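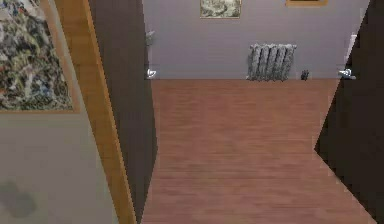 Speckled painting beside the door frame, simulated render

Clincombe level pack, readme

Fan-made levels for Zeramell, the puzzle platformer. 45 levels, one hub. Needs the Mamavov loader, older builds crash on the second world.

Install: unzip into the levels folder, restart, pick Clincombe from the menu. Back up your save first!!

Known problems
- level 12 door sometimes stays shut, reload
- gamepad jump feels laggy
- par score on the last one is 905, shoud be 621

Ranjbar tileset not included, grab it seperately. Next update Friday maybe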